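Search the help pages Go

Kitchen & Table > Linens > Stains

Candle wax on a patterned tablecloth, help!

I knocked a candle over and now there's a blob of red wax on my fruit print cloth from Lovholm. I've picked off what I could. Can I iron it, or will the pattern go?

Ngozi Omoregie

Ooh, I've done this! Pop it in the freezer for 3 hours first and snap off the rest (a blunt knife helps).
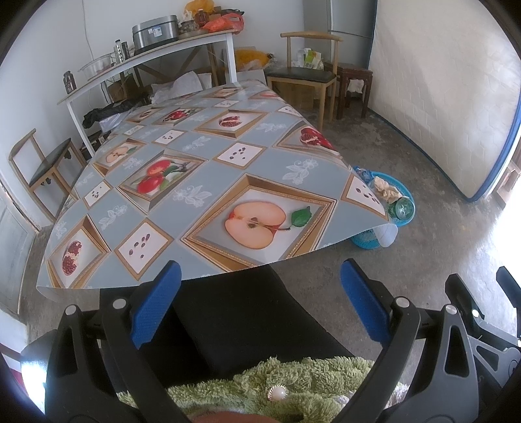

Then kitchen paper on both sides and a cool iron, and keep swapping the paper till it comes up clean. Test a corner first!

Virgilio Javier

What Ngozi said, but check the label before you wash it at 70. Mine shrank horribly.

Farnstead

just buy a wipe clean one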